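4. Equipment planning and cost

4.1 What the budget has to cover

The price of the arm is the figure most often quoted when a repair workshop asks what robotic disassembly would cost. In our planning work for the Pleratberg workshop it was a poor guide to the total. Fixtures, spare fingers, mounting hardware, bench changes and operator hours were entered on separate lines, and several of these were missing from the first draft of the plan. This section sets out how the lines were built up and which of them moved.

The work cell handles desktop computers that have been opened before they reach the arm. Power supplies, wiring, memory slots and processor sockets are all within its working area. The bench surface is ribbed metal, and parts are presented to a two-finger gripper at whatever angle the job calls for. Figure 3 shows three views from the wrist camera during work on this kind of equipment.

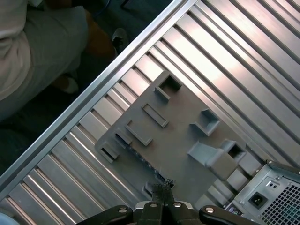

Beatrice Mwakyusa objected at the first planning meeting that the fixture line was too small. Every new model of computer would need its own set of holders, she argued, and a workshop that bought one set would be asking for more money before the year was out. She wanted the line doubled and the reserve left alone. The line was raised, though by less than she asked, and the difference was placed in a separate account for changes to the model mix.

4.2 Grippers and spare parts

Two suppliers were asked to quote. Droment offered the gripper, mounting plate and one year of parts as a single package. Gedholm priced each item separately and charged for parts as they were used. The Gedholm quote was lower on the day of purchase, at 2,100 dollars against 3,000 dollars. Once four sets of replacement fingers were added to it, at 815 dollars for the lot, the gap between the two became small enough that delivery time decided the matter.

We recommend that finger sets be treated as a consumable and budgeted by the hour of use. Work inside a computer case brings the fingers near brackets, sheet metal and wiring, and a workshop should plan for wear from the start. The same applies to the screws that hold the finger links. They are cheap, but a missing one stops the cell.

The range of parts also affects the choice of gripper. A power supply is a box with flat faces, while the parts near it may be narrow or flexible. A gripper bought for only one of these will be replaced early. 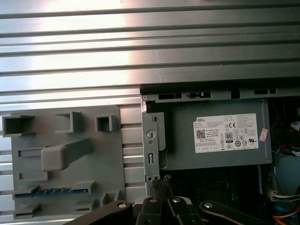

Figure 3(b). Gripper beside a Dell power supply, wrist camera view.

4.3 Timing of the purchase

Quotes were requested in September and the order was approved on Friday, March 1, 2024. Most of the delay came from the workshop's own approval steps. The Nyamweya planning sheet, which we used throughout, has a column for approval time, and we had left it blank. Other workshops should fill it in before asking for quotes, as both suppliers held their prices for a limited period and the Droment quote had to be renewed.

Operator hours were the hardest line to set. Work above a motherboard was planned at a slower speed than work on the outer parts of the case, and the hours per unit were entered separately for each. Combining them into one average hid the cost of the slower work and made the payback period look shorter than we could defend.

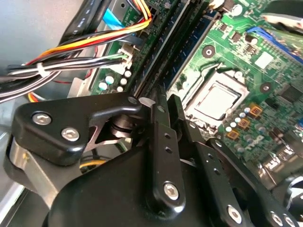
Should a small workshop buy the arm outright or lease it?

Leasing suits a workshop that can't yet say how many units it will process in a year. Buying makes sense once the volume is steady and there is someone on staff who can change the fingers and keep the fixtures in order.

Under either arrangement, fixtures and finger sets should stay outside the main contract. In our plan they were the items changed most often between drafts, and keeping them separate meant that the arm itself did not have to be quoted again each time.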